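Unit 7 handout: Collecting demonstrations for the sorting task
Course staff contact: Shireen Hendricks
Version of 6 November 2020

7.1 What counts as an example

An example, for the purposes of this unit, is one complete recorded attempt at moving a part from the belt to a bin, together with the joint positions, the hand commands and the head camera stream for the same period. A recording that lacks any of the three is not an example and should not be counted toward your group total. Groups kept partial recordings in August and trained on them by accident, so the logger now refuses to save an episode with a missing stream.

The start of an episode is the moment the operator presses the pedal. The end is the moment both hands are back in the rest pose and the pedal is released. Do not trim either end by hand. The idle time at the start is used to estimate sensor offset, and the loader removes it later.
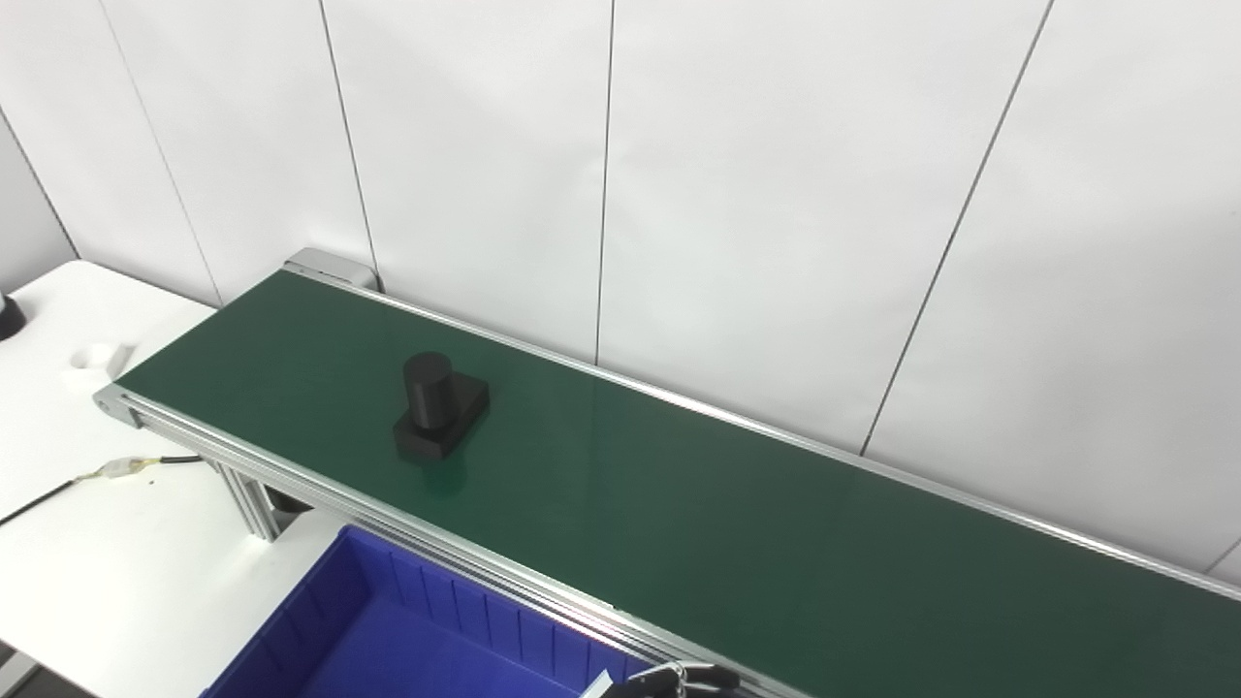
7.2 Start states

The learner can only cover the start states it has been shown. If every episode begins with the part in the same spot, the model will learn to reach to that spot and will do so with the belt empty. Vary the following between episodes, one at a time for the first block and then together:

Position along the belt
Distance from the near rail
Rotation of the part
Part type

The Pleken script draws a start state at random and prints it. Place the part by eye. An error of a finger's width is fine and is preferable to using a ruler, as the script already assumes some spread. Record the printed number in the episode sheet even if you had to place the part elsewhere, and put the reason in the remarks column.

Parts that differ in color from the belt by very little are the hard case. A dark part on a dark surface gives weak edges in the camera stream, and a shiny surface adds a reflection that the detector may join to the part. Do not fix this by changing the lights between episodes. Lighting is held constant within a session and varied across sessions.

7.3 Operating the arms

Two operators work each session, one driving and one logging. Swap after each block. Kadrić style (both arms kept in view at all times) is required for this unit. The free hand stays near the rail with the fingers curled and does not enter the bin while the other hand is working. If both hands are needed, mark the episode as two-handed before you start it.

Move at a steady pace. Operators tend to slow down near contact and stop for a moment before closing the fingers. Short stops are acceptable. Stops of more than a second teach the model that the right action in that state is to do nothing, and it may then stay there.
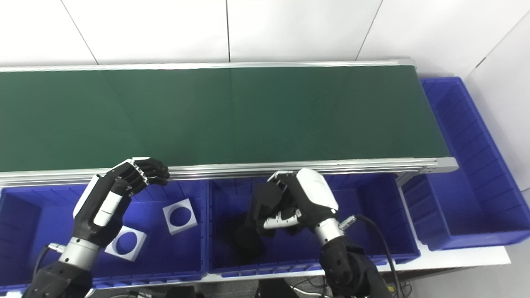 7.4 Releases and bin contact

A release is good if the part is inside the bin and the fingers clear it without dragging it back over the rim. The part does not have to land flat. Leave earlier parts in the bin unless the sheet calls for an empty start, as clutter in the target is one of the conditions we test.

Failed grasps are kept. If the part slips, recover and carry on in the same episode, then tag it R. In the Pusero set, 39 of 311 episodes carry this tag, and removing them lowered the success rate on held-out start states. Episodes in which a hand strikes the rail or a cable catches are tagged X and are left out of training.

7.5 Amount and split

Each group collects 90 episodes. The last block is held out and must come from a different session than the rest. Do not shuffle before splitting. Neighboring episodes share lighting, cable position and operator, and a shuffled split will report a score that is too high.

Upload to the Bellitz share under your group number. Check that the episode count on the share matches the sheet.

Exercise 7a. Train the baseline on 79 episodes and then on half of them, chosen at random. Plot success by position along the belt for both runs and mark the areas with no start states.

Exercise 7b. Repeat with the R episodes removed. State which start positions change.

Reading for next week: course notes, sections 8.1 to 8.3.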